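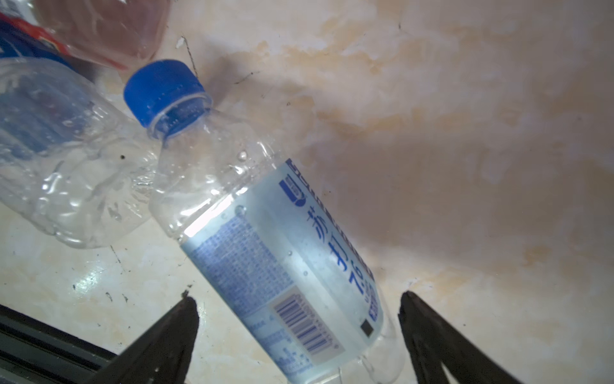 N.º 30 - página 6

La botella cerrada
Tapones, etiquetas y volumen en el cubo doméstico de envases

Una botella de agua desechable reúne al menos tres piezas que siguen caminos distintos en una planta de reciclado: el cuerpo, el tapón y la etiqueta. El cuerpo suele ser de PET. El tapón de rosca es casi siempre de polietileno de alta densidad o de polipropileno, y la etiqueta puede ser de papel, de película plástica pegada o de manga retráctil. En el cubo de casa las tres viajan juntas, y el modo en que se depositan decide buena parte de lo que ocurrirá después.

La botella que abre estas páginas conserva su tapón azul de rosca y una etiqueta celeste que envuelve las zonas media y baja del cuerpo. Dentro se distinguen unas gotas pegadas al plástico, en el hombro. Es un residuo de líquido pequeño, irrelevante para el peso del envase, aunque el criterio cambia cuando en el fondo quedan dos dedos de refresco: el azúcar acaba en la bolsa, y de la bolsa pasa al papel y al cartón si alguien los ha echado donde no debía.

Conviene separar dos cuestiones que en las conversaciones de cocina se mezclan a menudo. La primera es si el tapón debe ir puesto. La densidad del PET supera la del agua; la de las poliolefinas del tapón queda por debajo. Después de la trituración, un baño de flotación separa ambas fracciones sin dificultad, y por eso muchas plantas aceptan la botella con su tapón. Un tapón suelto, en cambio, es una pieza pequeña que puede perderse por las mallas de la criba. La segunda cuestión es si hay que aplastar la botella, y ahí la respuesta depende del sistema de recogida. Donde existe depósito y devolución, la máquina necesita leer el código de barras y la botella debe llegar con su forma. Donde se recoge a granel, manda el volumen.

En Skovville hicimos la prueba de la segunda situación. Durante el mes de octubre se registraron 876 botellas entregadas en bolsa, todas procedentes de viviendas con cubo de unos 30 litros. Las botellas cerradas y sin aplastar llenaban la bolsa mucho antes de que el peso tuviera importancia alguna. Una bolsa completa, atada y lista para bajar, dio 1.434 gramos en la báscula. El resto era aire.

La secuencia que mejor funcionó fue la menos vistosa: vaciar, aplastar a lo largo, enroscar el tapón. Aplastada de arriba abajo, la botella tiende a recuperar parte de su altura y algunos equipos de clasificación por forma la confunden con otro objeto. Aplastada a lo largo y cerrada después, se mantiene plana. Si se enrosca el tapón antes de aplastarla, el aire atrapado lo impide, y lo único que se consigue es deformar el hombro. 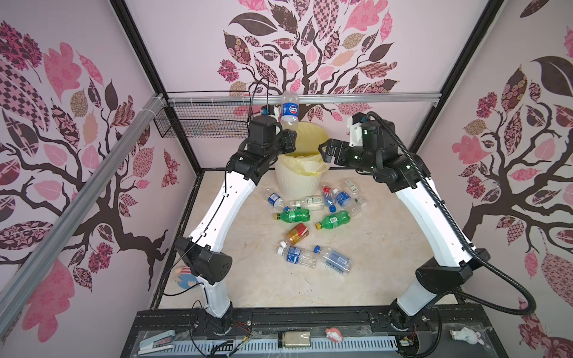 La boca del cubo merece más atención de la que recibe. Un cubo sin tapa ni aro de sujeción depende por completo del pliegue de la bolsa: con poco vuelto, el peso de los primeros envases arrastra el borde hacia dentro y la bolsa se hunde. En el cubo de color crema la bolsa amarilla está doblada sobre el borde, que es la solución correcta, y la botella llega con el tapón hacia abajo. La posición tiene su interés. Una botella sin aplastar que cae de cuello ocupa el hueco entre otras dos con más facilidad que una que cae atravesada, y deja la base, más ancha, en la parte superior. En una bolsa que se va a comprimir con la mano, esa base ofrece una superficie de apoyo mejor que el tapón.

El grosor de la bolsa importa menos de lo que sugieren los envoltorios. Los envases de bebida no tienen aristas cortantes y el peso total es bajo, de modo que una bolsa fina soporta el uso normal. Lo que la rompe es el arrastre por el suelo y, en menor medida, el anillo que queda en el cuello al retirar el tapón, cuando se ha partido y presenta una punta. La bolsa Hoxha que utilizamos, un modelo corriente, se abrió dos veces por la soldadura inferior y ninguna por el lateral.

Queda la etiqueta. Retirarla en casa no es necesario en la mayoría de los casos. El lavado industrial desprende las adheridas con cola soluble, y las de película ligera se separan por soplado. La excepción son las mangas que cubren el envase entero: un lector óptico identifica el material de la superficie, y si toda la superficie es manga, el cuerpo de PET puede acabar en la línea equivocada. Una etiqueta que deja libres el cuello y la base no plantea ese problema. Cuando la manga trae precorte, tirar de él lleva un par de segundos. 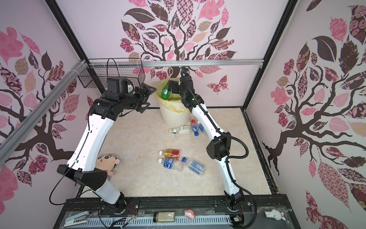
Para Janka Holub, todo lo anterior pone el acento en el lugar equivocado. En la carta que nos remitió desde Stunmont sostiene que aplastar es «una manía de quien vive lejos del contenedor» y que, en un edificio con cuarto de residuos en el portal, ella prefiere bajar la bolsa más a menudo y dejar las botellas enteras. Añade que el color tiene consecuencias mayores que el volumen: el PET transparente admite casi cualquier uso posterior, el verde bastantes menos, y mezclarlos en el triturado rebaja el valor de todo el lote.

En lo segundo la objeción es sólida. La separación por color se hace en planta, con lectores ópticos, y el hogar no puede aportar gran cosa salvo evitar que un envase tape a otro. Quien mete botellas pequeñas dentro de una garrafa cortada para ahorrar sitio está anulando esa lectura. En cuanto a la frecuencia, es una decisión de cada casa. El folleto de Fundstead aconseja cambiar la bolsa cuando el contenido alcanza tres cuartos de la altura del cubo, margen suficiente para recoger el vuelto, retorcerlo y hacer un nudo sin forzar la soldadura.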